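Ticket: Second sorting table, equipment request
Queue: Purchasing and lab support
Opened by: Meinir Gronow
Assigned to: Kilian Mösli
Opened: 2020-01-26
Status: Waiting on quote

Initial request (Meinir Gronow)

We want to set up a second two-arm table for utensil sorting. The first one is booked through August and the Mascombe job needs its own hours. I need a parts list and a budget number I can put in the plan. Please base it on what the current table uses, and flag anything we would not buy again.

Things I already know are a problem: the table surface, and the bins. Operators say the metal spoons are hard to judge against the shine. I don't know if a different top is cheap or if we are stuck with the whole bench.

Reply 1 (Kilian Mösli)

I went through the current table. Notes so far:

Arms. Same model again, two of them. Wovard still sells them as a pair with one controller and the cable set. Buying singles costs more and the second controller would sit in a drawer.

Grippers. Keep the pointed fingers. They can get in under a spoon neck. Order one spare set with the arms so it comes on the same shipment.

Table top. The gray one is glossy enough to show the bins, the wall and the ceiling lights in it. A matte sheet cut to size would do the job. No need to replace the bench. I have asked Demissie for a price on the sheet alone.

Utensils. The mix we have is fine: wood, metal, blue, teal and black. Buy the same kinds for table two so results can be compared. 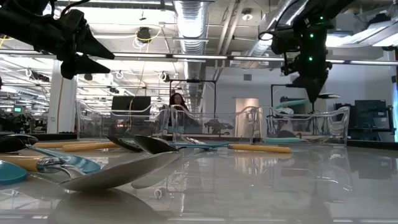 Reply 2 (Seema Negi)

Question on the bins before you order. Do we have to have clear ones? My operators lose the rim when they come in from the side. The overhead view is OK. I would take an opaque bin if the price is close.

Also please don't leave out cable management this time. It was cut from the last order and we ended up buying clips and sleeves one bag at a time.

Reply 3 (Kilian Mösli)

Clear bins were picked so the side view could see what was already in them. If we go opaque we lose that. Suggest we buy both kinds, they are the cheapest line on the list. Six clear, six opaque, and run a test on table one before table two arrives.

Cable management added as its own line so it can't be trimmed without somebody asking.

Test steps for the bins, table one:

1. Leave the clear bins where they are. Put utensils out on the table in the usual mix, some of them with colored handles and some with wooden ones.

2. Run 20 picks into the clear bins. Log each time a finger touches a rim.

3. Open the wrist view and check whether the operator can find the rim without help from the other camera. Save one still per bin and attach it here.
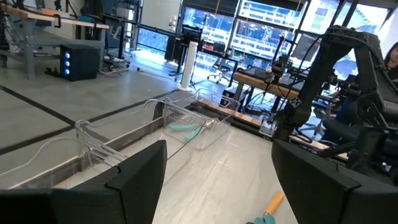 4. Swap in the opaque bins and repeat with the same utensils in the same starting spots.

5. Send both logs to Seema.

Reply 4 (Seema Negi)

Looked at the wrist still. The edges on the clear bin do come up bright against the dark stuff behind it, so it is better than I said. Mint-green handle-like pieces inside it are easy to see too. My complaint is mostly about the side approach. I still want the test run, but if the budget is tight I can live with clear.

Reply 5 (Socorro Yupanqui, purchasing)

Two things from my side.

The Wovard quote is good for 20 days only. If the bin test is going to take longer than that, split the order. Arms, controller, grippers and cables on the first one, bins and utensils on the second.

Freight to the Bresdale building was not in the draft. Last time it came as a separate invoice and had to go through approval again. I have asked for a delivered price. Shipping weight on the draft is 212 pounds, crated, so please confirm there is a pallet jack on site.

Reply 6 (Kilian Mösli)

Pallet jack confirmed. Order will be split as Socorro says.

Still open:
Price for the matte sheet (Demissie, asked twice)
Delivered price for the arms (Wovard)
Whether the second bench is new or moved from storage. Janka Šimko is measuring the one in storage. It needs to be the same height as table one or the arm mounts won't line up with the saved positions.

Reply 7 (Janka Šimko)

Bench in storage is almost an inch low. Leveling feet will cover it. Add a set of feet to the second order and take the new bench off the list.

Reply 8 (Meinir Gronow)

Fine with all of it. Kilian, take the bench out and send me the revised total with freight once Wovard answers. Leave the ticket open until the bin logs are attached.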